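Night outreach: what's changing in Draladthorpe

2019-12-01

Hello again from the night van! It's been a while since I had the newsletter space to myself, so bear with me, I have a fair bit saved up.

First the big one. From the new year the drop-in moves out of the church hall and into 141 Koivisto Street, upstairs, next to the tyre place. If you've only ever met us at the van you might not know we even had a drop-in, and I'll admit the hall was hard to find and colder than the street in June. The new rooms have a proper kitchen, two showers and a door that locks between the waiting area and the clinic room, so you can see the nurse without everyone on the couches hearing what you're in for. That was the most common complaint in the survey by a mile, and fair enough too.

Speaking of the survey, we got 182 back. Thank you! I thought we'd be lucky to fill a shoebox. A lot of you wrote in the margins and up the sides and I've read the lot, including the one that was mostly about the biscuits (noted, the orange creams are staying).

The thing that came up again and again was rent. Plenty of you are working out of rooms you also sleep in, and some landlords have worked out they can charge whatever they like when they think a tenant won't complain. One woman is paying $435 a week for a back room with no window that opens. Please hear me on this: a landlord knowing what you do for work doesn't change your rights as a tenant. They still have to give you receipts. They still have to fix the hot water. They can't keep your bond because they've decided they don't approve of you after taking your money for a year. The tenancy advice people will be at the drop-in every second week once we've moved, and you don't have to tell them what your job is, or even your real name, for a first chat.

If you're on a visa, talk to us before you talk to anyone official. I mean it kindly. There are people who'll help for nothing and there are people who'll charge you for a form that's free, and some of the second lot are very friendly. We can sit with you while you make the phone call, and we can book an interpreter so you're not relying on your boss or a housemate to translate. A few of you told us that's exactly what's been happening and that you weren't sure everything was being passed on. Trust that feeling.

Now, the text reminders. We've switched to Skuseo for appointments, and the messages no longer say "clinic" or have our name in them. They just give a time and the word "Lillbridge", after the old laneway where the van first parked. So if you get a text that says "Lillbridge 4.15", that's your check-up. If you'd rather get nothing on your phone at all, tell whoever's on the desk and they'll write it on a card.

The van itself keeps its usual spots, except we've given up on the servo car park. The new owners have put up lights like a football ground and nobody wants to stop there. We'll be around the corner near the bus shelter, where the 198 turns. Same hours. Water, condoms, lube, clean gear, phone charging, a hot drink, and someone to sit with if it's been a rotten night. You don't need a reason to knock on the side door.

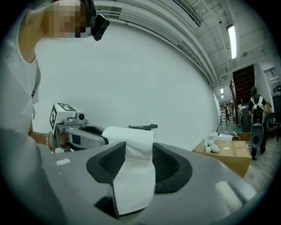

Robyn Lillbridge

A word on the ugly mugs book, while I'm here (and no, the laneway's not named after my family, I get asked). We've had reports sitting in three different places, some in the van, some at the hall, some on the backs of envelopes, and that's on us. From now on there's one book and one copy of it, and whoever's on shift will read you the recent ones if you ask. You can add to it without giving your name. A bit of a number plate is useful. So is a smell, a voice, a tattoo, the way he asked you to turn your phone off. Things you think are too small to bother us with are often the bits that match somebody else's.

If you want to go to the police, we'll go with you, and if you don't, we won't push. Some of you have had decent treatment lately and some of you very much haven't, and I'd like to hear about both. We've asked for a set contact at the station so you don't have to tell the whole story from the start to a new face at the counter each time. No answer yet. I'll keep nagging.

We could also use a hand with the move. Nothing heroic: boxes, sticking up curtains, someone who understands how to bleed a radiator. There's lunch in it, and we can pay peer workers the usual rate for the hours. If you've been thinking about doing the peer training, this is a nice easy way to come and meet everyone first and see if you can stand us. The next training group is small and there are still places. You don't have to be working now, or to have stopped, or to have any opinion on the matter one way or the other.

Last bits. The dentist bus has been put off until they find a driver. The lost property tub at the hall has a good leather jacket in it, a single silver boot, and a set of keys on a ribbon, so please come and claim them before we pack, otherwise I'll be carting them up the stairs at Koivisto Street along with everything else. And bring your own mug if you've got a favourite, we're very short.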